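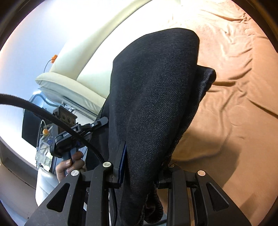 Do Headlamps Last as Long as the Box Says?
Student project report, Hedport Technical College
Outdoor Equipment and Retail, second term
Group: Aranka Kerekes, Unai Nieto, Jaruwan Petchrat
Supervisor: Zsófia Gál

Why we picked this

Every headlamp on the store wall has a run time printed on the front of the box, in large type. Very few boxes say how that number was measured. Unai bought a Clodeo lamp for a weekend at Drudville and was walking back from the washrooms in the dark well before he expected to be. One bad evening proves nothing, and he admits he had used the lamp before without writing down for how long. Still, it gave us a question we could test with the equipment we had.

What the box claims

We tested 2 models, the Clodeo and the Gumede. The Clodeo box promises 340 minutes on high. The Gumede box says "all night on one charge," and we could not find a number anywhere on the packaging or in the leaflet. We asked the store if they had one. They offered us a newer model.

We think "all night" should be treated as no claim at all. Night in June and night in December are different things, and the leaflet does not say which brightness setting is meant.

How we tested

Both lamps were charged until the charging light went green, then left off for an hour. We switched them to high and pointed them at a white wall in the storage room with the blinds down. A light meter borrowed from the physics department stood next to the wall. We wrote down the reading at the start and then at regular intervals.

We had to decide what "run out" means. A lamp that still glows faintly is on, in a way, but you could not read a map by it. We called a lamp finished when the meter showed one tenth of its starting value. A different cutoff would give a different result, and a manufacturer is free to choose the one it likes best.

We left pouches and straps out of the test.

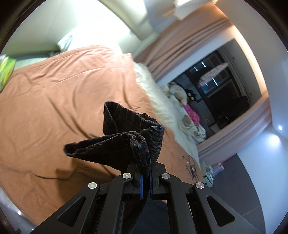 Figure 2. Dark fabric, folded and held between blue pads.

Results

The Clodeo reached our cutoff after 295 minutes. The box is therefore wrong by our definition, though we can imagine a definition by which it is right. What bothered us more was the way it got there. The light dropped quickly early on, then stayed low for hours. Someone who buys it for the brightness on the box gets that brightness for a small part of the stated time.

The Gumede started out dimmer and stayed steady for much longer, then went out with hardly any warning. Jaruwan thinks this is worse on a trail. Aranka would rather have steady light and carry a spare. We did not agree, and the data cannot settle it.

What is weak about this report

We had one lamp of each model. A faulty battery in either one would ruin the comparison, and we would have no way of knowing. The room was warm, and cold weather is hard on batteries. Our meter had not been calibrated since March, according to its sticker. Anikó Oláh from the parallel group repeated the Clodeo test and got a shorter time, but she used a different wall and would not lend us her notes.

Recommendation

Boxes should state the setting, the cutoff and the temperature. We doubt they will. Until then, we suggest running a new headlamp at home for one full charge before taking it anywhere, with a notebook next to it.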